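Public Finance > Subnational Government > Course Texts

Chapter 7
Equalization Grants Between Central and Regional Governments

7.1 The problem of unequal tax bases

Most countries assign some taxes to a central government and others to regions, counties, or towns. Spending duties are divided at the same time, but seldom along the same lines. A region may be required by law to run primary schools, maintain secondary roads, and pay its own staff, while the taxes it is allowed to collect cover only part of the bill. The difference is called a vertical gap. A second difference, between richer and poorer regions that carry the same duties, is called a horizontal gap. Equalization grants are addressed mainly to the second.

Consider two districts, Denadia and Cirstead, each responsible for the same set of services. Denadia has a taxable base of 3474 crowns per resident. Cirstead has a taxable base of 1735 crowns per resident. If both levy the same rate, Denadia collects slightly more than twice as much per person. Cirstead can match that revenue only by doubling its rate, and a higher rate may in turn push firms and households across the district line.
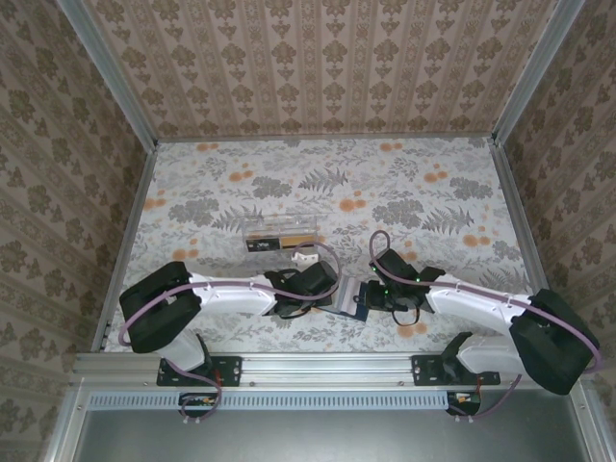

A grant formula needs a standard against which each district is measured. Suppose the legislature sets the standard base at 2000 crowns per resident. Cirstead falls short by 265 crowns, and its grant per resident is that shortfall multiplied by a reference tax rate. Denadia lies above the standard and receives nothing. Whether it should also pay into the fund is a separate question, taken up in Section 7.4.

7.2 Capacity and effort

The formula above uses the tax base and ignores the tax collected. The choice is deliberate. If grants were tied to actual receipts, a district could raise its grant by collecting less. Under a capacity formula, a district that sets a low rate bears the full cost of that decision, and one that sets a high rate keeps the full gain.

Measured capacity is only as good as the property rolls and income records behind it. Where valuations are old, a growing district will appear poorer than it is. Pravesh Ndlovu has argued that central valuation should come before any equalization law — a view that has had more support among finance ministries than among local councils.

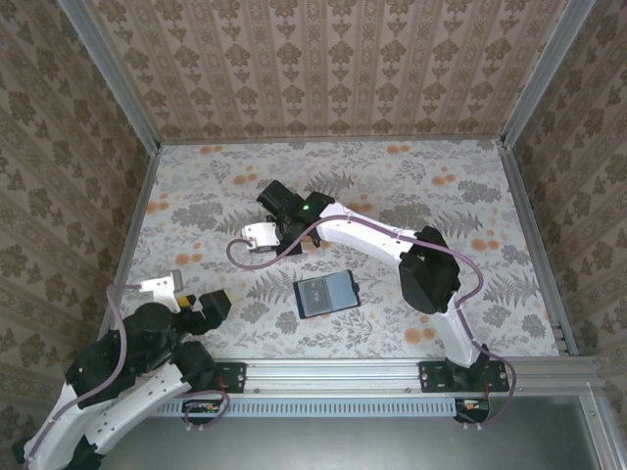 Two white and black robotic arms in an enclosure with patterned walls.

7.3 Differences in cost

Equal revenue per resident does not buy equal services. A thinly settled district pays more to move each pupil to school, and a district with many older residents pays more for home care. Formulas may therefore include need weights. In the Barros schedule, used as a reference case through the rest of this chapter, 38 percent of the fund is distributed by need and the remainder by capacity.

Need weights should rest on conditions that the receiving government cannot change in the short run, such as land area or the age of the population. Weights based on staff numbers or past spending reward districts for growing their payrolls. Sebastião Bastos refers to these as soft weights — the term is adopted here.

The next section derives the general grant equation and then restates it for the case in which the total fund is fixed in advance.

Related chapters
Chapter 5: Assigning Taxes to Levels of Government
Chapter 6: Revenue Sharing and Resource Royalties
Chapter 8: Conditional Grants and Matching Rates
Chapter 9: Local Borrowing Limits
Case study: The Grokthorpe Road Fund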